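I got to Beteo a little after lunch, and the first thing the lead trainer did was put a gripper in my hand. No tour, no slides. "Squeeze it," she said. "Now go pick something up. You'll learn more in a minute than I can tell you in an hour."

She was right about that, mostly. The thing is shaped so you hold it the way you'd hold a power drill, and it has its own camera, so whatever you do with it gets recorded from the tool's point of view. The robot itself was switched off in another room the whole afternoon! I asked her if that felt strange, teaching a robot that isn't there.

"It did at first," she said. "I came from the remote-control side. At Kellora we drove the arms with a pair of joysticks, and I'd go home with my shoulders up around my ears. You're always waiting on the arm. With this you just do the job with your own wrist."

So is remote control dead? She laughed at me (kindly, I think). They still use it for the heavy stuff, and for anything where the arm's reach matters, because a person will happily bend in ways a robot can't. "People cheat," she said. "You lean, you step around the table, you twist your elbow. Then the arm tries to copy you and it runs out of elbow."

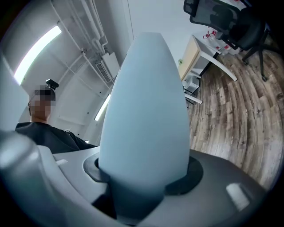 *The view from the gripper, with a blue piece standing upright in its dark collar.*

I wanted to know how many times you have to show a robot something before it gets the idea. She told me the team starts with 20 tries, just to find out whether the task makes sense, and then goes for 200 before anyone trains a thing. The big set they call Sturnlow has 3323 recordings in it. They'd planned on 2000.

"We kept finding new ways to be boring," she said. "Everybody picks things up the same way if you let them. So I started telling people, come at it from the left, go slower, miss it once and fix it."

Miss it on purpose? I loved that. She says the fixes are her favorite recordings — a robot that has only seen perfect grabs has no idea what to do after a bad one. She throws out the ones where the person stops to think, though. Hovering is catching, apparently, and an early version of the robot used to hang over the table for ages like it had forgotten why it came in.

My own tries were pretty bad. I rushed, I bumped things, and I kept turning my wrist too far. She watched a couple back and said she'd keep one of them, and I didn't ask which.

Before I left I asked what she'd like to teach next. "Folding a fitted sheet," she said. "But I'd have to learn how first."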